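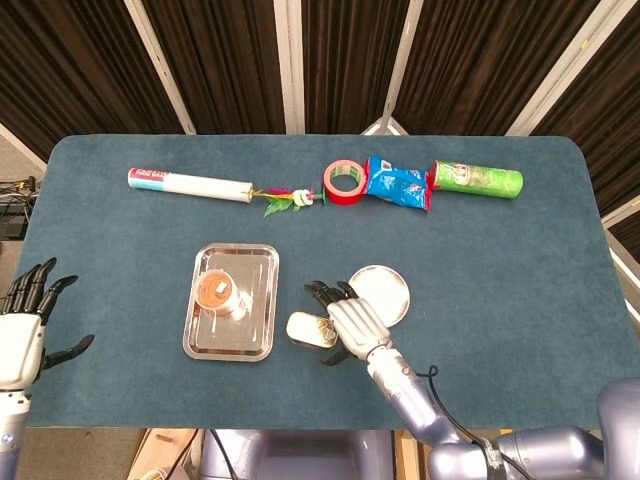

How to Check a Product Claim Before You Buy

Most labels are written by people who want your money. Keep that in mind and the rest of this page is mostly bookkeeping.

I started doing this after I bought a spray called Gritness that promised "up to 60% less scrubbing." Less than what? The small print said "compared with water alone." Anything with soap in it ought to beat water alone.

Before you start

You need the package, a pencil and a phone. Give it 9 minutes per product. If you're still confused after that, put it back.

Step 1. Copy the claim word for word

Don't shorten it. "Helps reduce the look of stains" and "removes stains" are different promises, and the first one barely counts as a promise. Underline "helps," "up to," "look of" and "designed to." Now read the sentence without them and see whether the company would dare print it.

Step 2. Find the comparison

Any "better," "longer" or "stronger" needs something on the other side. Look for a star or a tiny number beside the claim and follow it to the back. If there's no second half, cross the claim out.

Step 3. Ask who was counted

Nurnex prints "loved by users" on the lid. The website says 276 people answered a survey, which sounds fine until you read that they all got the product free. I'd probably be nice about a free one too.

Look for how many people, who picked them, and who paid. Two of those missing and I stop reading.

Step 4. Check the seal

Some seals come from a testing group and some come from the design department. Type the exact name of the seal into a search. If the only pages using it belong to the company selling the product, you have your answer. Wotolel has a gold one with a leaf on it that I have never managed to trace to anybody.

Step 5. Work out the price yourself

Divide price by weight or volume. The shelf tag sometimes does it for you, but watch the units. My store lists Marinho by the ounce and the one next to it by the pound.

Step 6. Write to them

Ask one short question: "What was this tested against?" I send mine on a Monday and give them the week. A real answer names a test. A reply thanking me for my interest goes in the trash.

What this won't do

It won't tell you if the thing is good. Plenty of decent products carry silly labels. Duangjai Jaidee wrote in to say she ignores labels and buys the smallest size first, and I can't find much wrong with that, except that small sizes cost more per ounce (see step 5).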